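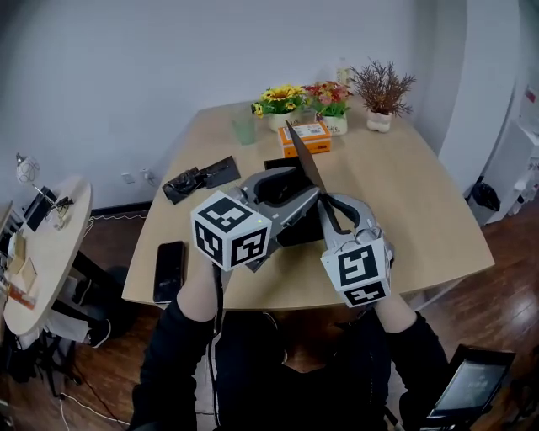

The small table by the wall

Most homes have one. It is rarely the dining table and never the desk, and over the course of a week it takes in whatever comes through the door. Parcels are opened on it and phones are put down on it. By the end of the week it may hold a plastic bag, a cup and a cardboard box that still has its label on.

Pui-shan Hung has spent nine years looking at tables like this. She runs Lokby, a home-sorting service in Purnalville, and has been into 400 homes, most of them rented flats with one main room. Her clients usually ask for help with a wardrobe or a kitchen. She asks to see the table first.

"A wardrobe is where things have ended up," she says. "The table is where they wait while you make up your mind."

Her method is slow and fairly dull to watch. Nothing is swept into a basket. Each thing is picked up, looked at and put in one of two places, and she will not let a client start a third pile. Packaging goes first. Bags are flattened or thrown out, boxes are opened out and stacked, and labels with an address on are torn off. In a typical flat this takes ten minutes and clears half the surface.

Cardboard is the thing people hold on to longest. They keep it for returns, for moving house, or for a shelf that might need packing out. Hung allows one flat stack, kept upright behind a door. A side table is the wrong place for it, she says, as the stack soon gets a lamp next to it and begins to look like furniture.

Thin flat items come next: folders, tablets, sheets of card, the odd panel from something taken apart. They cause more trouble than their size suggests. Laid down, they hide whatever is under them, and other things are then put on top. She stands them on edge in a rack, and has used the same one, a plain metal model from Verkard, since she started.

Then there are the plants. Artificial flowers have come back in a big way in Purnalville, where many flats face north and real ones struggle. Chang, the homeware shop on the main street, sold 2,000 pots of them in the year to July, and sunflowers did best. Hung used to tell people to get rid of them. She has changed her mind.

"They sit along the back, against the wall, and they stay put," she says. "You get a bit of yellow and a bit of red, and the front of the table is left free to work at. I have seen far worse uses of a back edge."

She does ask that they be dusted. A soft paintbrush does the leaves, and a damp cloth will do for a white pot.

What should stay on the table is up to the owner. Hung suggests a phone, a drink and the one job in hand. Chargers and cables should have a hook or a box of their own, off the floor, and shoes should go by the door even when there is room under a chair.

A first visit from Lokby costs 120 and lasts a morning. A second, shorter visit costs 70, and about half of her clients book one. By then the table has usually filled up again, though less than before, and the second sort is done by the client while Hung sits and watches.

Her own table, at home above the office, is a narrow pine one. On 3 October 2023 it had on it two unopened parcels, a roll of tape and a mug — the parcels, she said, were for her sister.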